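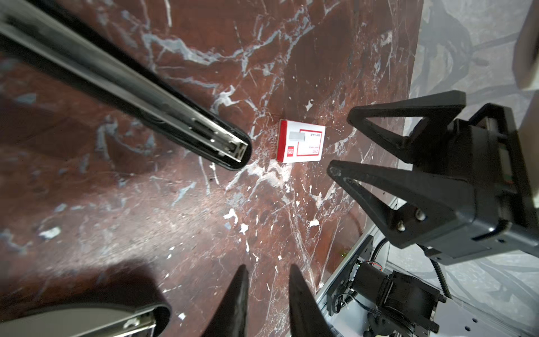 4. Evaluation of the Pondel Kit

4.1 Scope of the review

The preceding section described the criteria by which the laboratory selects manipulation hardware for shared use. The present section applies those criteria to the Pondel kit, which is sold by Umureck as a complete package for small-object handling. The package under review consists of gripper hardware, a wrist camera, a mounting set, a recording program and a service agreement covering replacement of worn parts. The review was carried out at the Tjoa laboratory over seven weeks, ending in May. The kit was obtained on the vendor's ordinary evaluation terms. Umureck supplied the hardware and answered technical questions, and had no part in choosing the tasks or in preparing this text.

The purpose of the review was limited. The laboratory wished to establish whether the kit could be installed, operated and maintained by staff whose main work lies elsewhere, and whether the recordings it produces are suitable for training grasping policies. We did not attempt to measure the greatest force, speed or reach of the hardware. Those values are given in the vendor's data sheet and matter less to the intended users than the time lost between one usable recording and the next.

The Gemwood kit, which the laboratory has used for earlier projects, served as the reference. Both kits were operated by the same staff and on the same objects. The Gemwood units had seen considerable use before the review began, and the comparison should be read with that in mind.

4.2 Installation and calibration

Installation was assigned to Szymon Czarnecka and Hanna Kalinowski, neither of whom had worked with the product before. They were asked to follow the printed manual and to write down each point at which it was incomplete or unclear. The mechanical part of the manual was found to be accurate. Parts were labeled, the order of assembly was sensible, and the fasteners supplied were the ones called for in the text.

The electrical part was weaker. The manual gives the order in which the units are to be powered but does not say what happens if that order is not followed. During the first setup one unit was switched on early, and the recording program assigned it the wrong position in its list. The program displayed no warning. The mistake was found only when a closing command sent to one gripper moved another. After this was reported, Umureck sent a corrected page, and the laboratory has added a check of unit order to its own start procedure.

Calibration of the camera is carried out with a printed target. The procedure is short and can be repeated by one person. It must be repeated whenever a finger is exchanged, as the reference position of the fingertip is stored together with the camera values - a design choice that several operators disliked. A user who replaces only a finger must still go through the entire sequence.

4.3 Tasks and materials

Three tasks were defined. In the first, the operator was asked to bring a fingertip next to a small carton and hold it there without contact. In the second, the carton was to be pushed along the surface to a marked position. In the third, it was to be grasped by its edges and lifted. The tasks were selected to resemble the early stages of packing work, in which light and flat objects must often be moved before they can be picked up at all.

A flat carton is a demanding object for this purpose. It offers little height for the fingertips to close upon, and a small error in approach leads either to a missed grasp or to contact with the surface below. It is also an object that participating sites can obtain without difficulty, and one for which damage is of no consequence.

The choice of surface received some attention. Plain white or gray work surfaces are common in published collections, and policies trained on them are known in our laboratory to perform poorly once the background changes. The review therefore included a surface with strong natural pattern. Figure 3 gives a view from the wrist camera in this condition: a white-and-red box lies on reddish-brown marble with pale veins and white flecks, and black gripper fingers reach in toward it from more than one side. The printing on the box is too small to read at this distance. This was acceptable for the tasks above, which depend on the outline of the object, but users who intend to record labels or codes should examine the camera carefully before purchase.

The same view illustrates a point about the fingers themselves. Dark fingers stand out clearly against the lighter veins of the stone and far less clearly where shadow falls, as at the lower left of Figure 3. The segmentation routine supplied with the kit assumes that finger and background can be separated by brightness. On the marble surface this assumption did not hold everywhere, and masks produced by the routine had to be corrected by hand in shaded areas. Umureck offers fingertip covers in a lighter color as an accessory. These were not part of the evaluation package, and we cannot comment on them.

4.4 Procedure

Nine operators took part. Each received the same introduction, given by Lejla Kovačević, and was then allowed to practice until he or she felt ready to begin. Practice attempts were not recorded. The order of the tasks was varied between operators, and the order of the kits was reversed for half of the sessions so that fatigue would not count consistently against one product.

An attempt began when the operator pressed the start key and ended when the key was released. Attempts interrupted by a fault in the hardware or the program were kept in the record and marked as faults. They were not replaced. In an earlier study the laboratory had repeated such attempts, and the resulting figures gave a better impression of the equipment than daily use later supported.

In total, about 700 attempts were recorded with the Pondel kit. Each was reviewed by Declan Waaka and given one of the following marks: completed, not completed, or fault. Where the mark was in doubt, the recording was passed to Margit Sárközi, whose decision was final. Doubtful cases arose mainly in the pushing task, where a carton could come to rest partly on the marked position. The written rule required that the full outline be covered, and this rule was applied without exception.

4.5 Observations

Approach. The approach task presented little difficulty with either kit. Operators described the motion of the Pondel unit as even and predictable, and the review of the recordings supports this. Small oscillations appeared when the fingertip was held in place for a long period. They did not lead to contact with the carton and were removed by lowering one of the gain settings, a step that is documented in the manual.

Pushing. Pushing was performed more reliably with the Pondel kit than with the reference. The most frequent failure was rotation of the carton about the fingertip when the line of the push did not pass close to its center. Operators learned to correct for this with a second contact. The recording program stores such corrections as part of the same attempt, and this proved valuable: a policy trained on the recordings can learn recovery as well as the intended motion. The Gemwood program ends the attempt at the first loss of contact.

Grasping. The grasping task showed the widest differences between operators. Those with prior experience closed the fingers slowly and adjusted height during closing, while newer operators tended to set the height first and close in one motion. The latter method often failed on the flat carton. We consider this a matter of training and have not counted it against the product, although a height reading on the operator's screen would have helped. The reading exists in the log files and could presumably be displayed without great effort.

Cables. Cable routing required more attention than expected. With the arm held near the edge of its range, the cable can press against the housing and introduce a small sideways force. The effect was noticed by an operator who found that a gripper no longer returned to quite the same position. The mounting set contains clips for this purpose, and the manual mentions them only in the list of parts. We recommend that they be fitted at installation.

4.6 Maintenance and service

The service agreement was used twice during the review. In the first case a worn rail was reported on a Friday afternoon and the replacement was received early in the following week. The part was correct and could be fitted with the tools supplied. The second request concerned a camera that lost its connection during long sessions. The vendor first advised a change of cable, which did not remove the fault, and then replaced the camera. The new unit was still working without interruption at the close of the review.

Spare fingers are sold in pairs only. In our use, wear was uneven, with the fingertip on the pushing side affected first, and the laboratory now holds several unused fingers for which it has no need. Umureck has been asked whether single fingers could be offered to institutional customers and had not replied when this section was prepared.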